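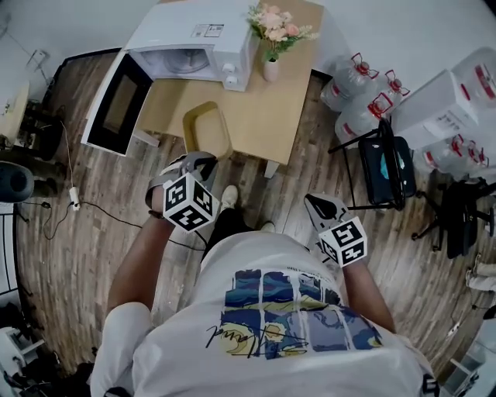
4.2 Trying the Zurley kit on kitchen tasks

We bought the Zurley hand-held gripper kit in May, mostly on the strength of a demo I'd watched at Pendville, and I wanted to know if it could replace our older Illano set for two-handed recording. The kit ships as a left and right pair, and tracking leans on printed marker cubes, one mounted on each gripper (Figure 7). We picked the microwave task first: door open, yellow tray on the table in front of it, left gripper up and right gripper free to help. I liked this one because an open door takes up a lot of room to the left of the oven, and it makes you think about where your elbows go!

Figure 7. Microwave task with the Zurley pair, seen from the head camera.

We logged 200 episodes with Zurley and 200 with Illano, so 400 in all, and I threw out 47 for lost tracking — most of them from the Illano side. My main gripe with Zurley is the trigger, which is stiff enough that I was shaking out my hands by lunch (the Phuthong adapter softens it a bit, but you pay extra for it). Setup was painless, though, and new operators got comfortable fast. I'd still like a lighter shell before we order a second pair. Per-task tracking losses for both kits are in the next section.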